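Pukham Makers Help Board
Posted in: Robots & Motors > Teaching by Demonstration
June, 9:40 pm
Asked by Cúc Khương

How many demos before it's worth training, and do my bad ones count?

Hi all, long-time reader, first time I've had to ask for anything (be gentle!). I'm collecting demonstrations for a pick-up-the-cloth-and-put-it-in-the-basket task, two hand-held grippers, one per hand, a camera on each gripper plus one up at head height. I've been at it for most of a month of evenings and I have 107 episodes saved. Pictures of how it looks from up top and from the grippers:

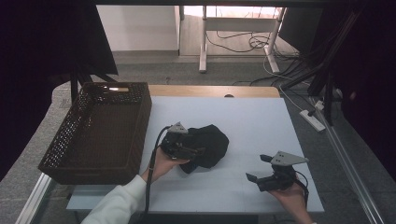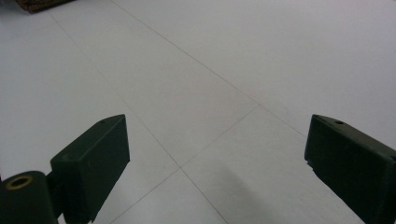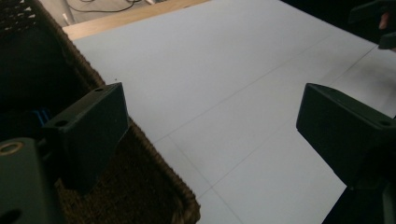 Head view first, then two gripper views with the fingers open.

So, my trouble. A friend who did a similar thing at Dudine told me 100 was plenty for one cloth and one basket. I got past 100, trained overnight, and the result is a bit sad. It reaches for the cloth nicely, it closes on the cloth, and then it sort of dithers over the board as if it forgot what the basket was for. Sometimes it lets go halfway. Once it went to the basket with nothing in its fingers and did a very confident drop of nothing at all.

My questions are really these. Do I just need more, and is 200 a sensible thing to aim for or am I kidding myself? And what do I do with the messy ones? I've got a bunch where I missed the first pinch and had to go back for it, and some where I stopped to think with both grippers hanging in the air. I've been keeping everything because it felt wasteful to throw out an evening's work, but now I wonder if I taught it to dither by dithering.

Also, does it matter that I nearly always start with the basket on my left? I can move it, it's just that the cables get in my way on the other side and I end up dragging one across the board.

Thanks in advance, and sorry this got long!

Halfdan Sveinbjörnsson
Regular

Ha, I had the exact same dithering last winter with dish towels, so you have my sympathy. I'll go through it in the order I'd fix it.

Look at your pauses first. Those episodes where you stop to think are poison, or at least mine were. From the model's side there's a stretch where the pictures barely change and the right answer is "stay put," and then at some point, for a reason that only exists in your head, the right answer becomes "go." It can't see the reason so it learns to stay put a lot. I went back through mine and trimmed the dead time wherever both hands were still for more than a second or so. Didn't collect a single new episode, retrained, and most of the hovering went away.

The missed pinches are a different animal and I'd keep them! If you missed, saw that you missed, and went straight back in and got it, that's a lesson in how to recover, and it's going to need that. What I'd cut is the first bit of the ones where you fumbled for ages. Keep a short moment before the good grab and everything after.

About the confident drop of nothing (this made me laugh, mine used to do it with great ceremony). I'd guess it's going by the motion of your arm and not by what's between the fingers. Watch your gripper videos at the moment you close. Is the cloth easy to make out there? If your fingers are dark and your cloth is dark too, a full gripper and an empty one can look pretty close to each other. I switched to a lighter towel for half my episodes and it started checking, or seemed to.

And yes, move the basket. It doesn't need to go all the way to the other side. Even a hand's width forward or back, or turned a bit, helps a lot. Write down where it was, too. I used a pencil mark for each spot and worked through them in order, otherwise I drifted back to my favorite place without noticing.

On the number, I ended up at 112 after the trimming and that was enough for me, one towel and one bin, nothing fancy. So I wouldn't go chasing 200 until you've cleaned what you've got. If it's still poor after that, add twenty or so with the basket in places you've never used and see which way it moves.

Esben Bergmann

more data. always more data. 200 minimum, do them all the same way so it isn't confused

Elżbieta Marciniak
Helper, Wirley group

I'd go along with nearly all of Halfdan's answer, and I'd gently push back on the "all the same way" part. Same way is good for your hands, in the sense that you should decide which gripper does the picking and which one helps, and stick with that. If you sometimes pick with the left and sometimes with the right for no visible reason, it will average the two and you'll get something that reaches with both and commits to neither. But the cloth and the basket should be different every time. Scrunch the cloth up, toss it down, take what you get. I caught myself arranging mine into a nice friendly lump with a fold sticking up, so of course the robot was only good at nice friendly lumps.

Couple of other things I learned the slow way:

Start and finish in the same pose. Grippers open, a bit above the board, then go. After the drop, come back up and open again before you stop recording. My early episodes ended the instant the cloth left the fingers and the thing had no idea how to be done. It would drop and then sit there with its hand in the basket.

Slow down at the basket. Everybody rushes the last part, me included. You've done the hard bit and your arm wants to be finished. Play one back at normal speed and I bet the drop is over in a blink compared with the grab.

For the cables, I run mine over the front edge and then give them a loose turn around the table leg, so there's slack but no loop wandering around up top. A cable crossing the board now and then isn't a disaster. If it's only there when the basket is on the right, though, then the cable becomes a clue about where the basket is, and you don't want it reading that.

Last one, hold back ten episodes and don't train on them, including a few of the odd ones. I didn't do it until far too late and had nothing to compare against except my mood that evening.

Comments (4)

Cúc Khương: Oh wow, thank you both (all three!). I went back and watched and yes, I do park myself in midair for ages, it's embarrassing. Trimming tonight. I'm picking with whichever hand is closer, so that's going on the list too.

Baltazar Trujillo: Do you trim by hand? I have a folder of these from the Kirkegaard workshop and the thought of scrubbing through every one makes me want to lie down.

Halfdan Sveinbjörnsson: @Baltazar by hand for the first few so I knew what I was cutting, then a tiny script that flags any stretch where neither gripper moves. I still look at each flag before cutting, it caught a couple where I was holding the cloth still on purpose.

Elżbieta Marciniak: @Cúc let us know how the retrain goes, and post the numbers on the held-back ones if you can stand to.

Tags: grippers, demonstrations, cloth, beginner questions welcome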